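Tultier grip-release fault
Wednesday, August 20, 2025 | By the Fillum editors
1 min read

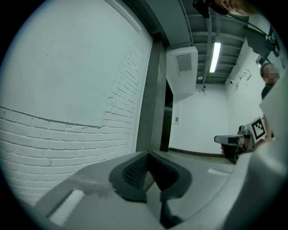 What was the grip-release fault? A software error that made Tultier hand-held grippers report a closed jaw while the jaw was open.

The fault was found in March by Wastumus, which used the grippers to record motions for training robot arms. Arms trained on the bad recordings let go of parts early. At the Alhassan plant, 5 arms dropped loads before the line was stopped. No injuries were reported.

Wastumus checked 900 recordings and threw out 334. Tultier traced the error to the jaw sensor's startup routine and issued an update. Older units must still be recalibrated by hand after each battery change.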